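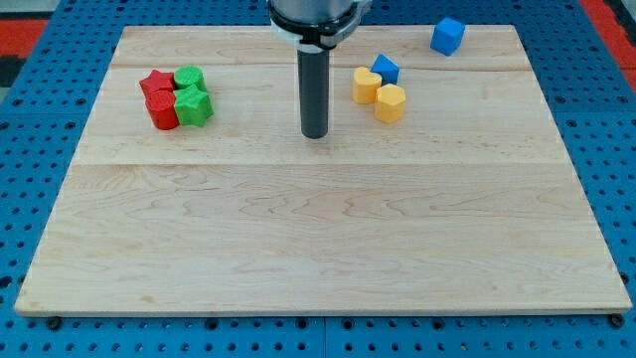 Nudon Distilling to Open Second Stillhouse and Grain Cellar in April

Nudon Distilling announced today that it will begin production at a second stillhouse in April, adding on-site malting and a barrel warehouse to its existing operation. The new building, named Covo, will handle all of the company's rye and corn whiskey. Gin and unaged spirits will stay at the original site on Maruyama Street.

The expansion adds two copper pot stills and a short column still to the company's equipment. Both pot stills are direct replacements in shape for the single still now in use, with the same neck height and lyne arm angle, so that new make from the two sites can be blended without a change to the house recipe. The column still will be used for corn whiskey and for neutral spirit that the company currently buys from outside suppliers.

"We ran out of fermentation space before we ran out of still time," said Mizanur Rathnayake, head distiller at Nudon. "The still on Maruyama Street has been sitting idle two shifts a week while we wait for mash to finish. Covo was laid out from the fermenters forward."

Fermentation at Covo will run for 74 hours, longer than the current schedule allows. Open-top tanks will be used for rye and closed tanks for corn. Mash temperature is controlled by external jackets, and spent grain will be drained and sent to two cattle farms in the county under an agreement signed last fall.

Malting

The malting floor will process rye and barley in small batches. Grain is steeped, spread by hand, and turned at set intervals until germination is complete, then moved to a kiln heated by indirect gas. No smoked malt is planned for the first season. The company has contracts with growers for a winter rye variety that it has used in trial batches since the distillery opened. Moisture and protein will be tested on each delivery, and loads outside the contract range will be returned.

Barrel Warehouse

The warehouse holds 361 full-size barrels on fixed racks, with room for a second bay at the north end. It is not heated. Vents along the eaves can be opened or closed by hand to limit temperature swings in summer. Barrels will be charged at a lower entry proof than the company has used to date, a change made after side-by-side samples were pulled from the existing stock over several years.

Rosemarie Teuber, director of operations, said the move will also simplify bottling. "Right now a barrel may be moved three times before it is dumped," Teuber said. "At Covo it is filled, racked, and dumped in the same building, and the bottling tanks are on the other side of the wall."

Products

The first whiskey made at the new site will be released under the Plollent label. Plollent Straight Rye will be bottled at no less than two years of age, without chill filtration. An unaged rye drawn from the first production runs will be sold at the Maruyama Street tasting room in limited quantity. Existing gin and vodka products are unchanged, and no price changes are planned in connection with the expansion.

Staffing and Visits

The company expects to employ 37 people across both sites once Covo is in full production. Open positions include shift distiller, malting technician, and warehouse operator. Applications are being accepted now at the Maruyama Street office.

Covo will not have a tasting room at opening. Guided tours of the malting floor and stillhouse will be offered by reservation after the first production season. Trade buyers may request an earlier visit through their distributor.

About Nudon Distilling

Nudon Distilling makes gin, vodka, and whiskey from regionally grown grain. Its products are sold through licensed distributors and at its tasting room on Maruyama Street.

Media requests should be sent to the office of Rosemarie Teuber, Director of Operations, Nudon Distilling.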